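## Visit to the Esgate crossing works, August

We met at 10 a.m. outside the Foment depot, where Lertchai Kongkaew from the traffic office handed out vests. The city is rebuilding 20 crossings near schools, and Esgate is the second one finished. The curb now sticks out far enough that a parent with a stroller can see past the parked cars.

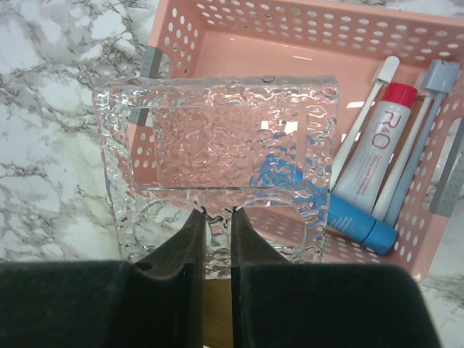 From there we walked to Bodoreo Street, where the speed limit drops to 20 next month. Kongkaew said the counter there logged 461 cars in the morning rush before the work and 436 after it. I asked about Abdelaziz Avenue - still no date for the signal. The tour ended at noon, back at the depot.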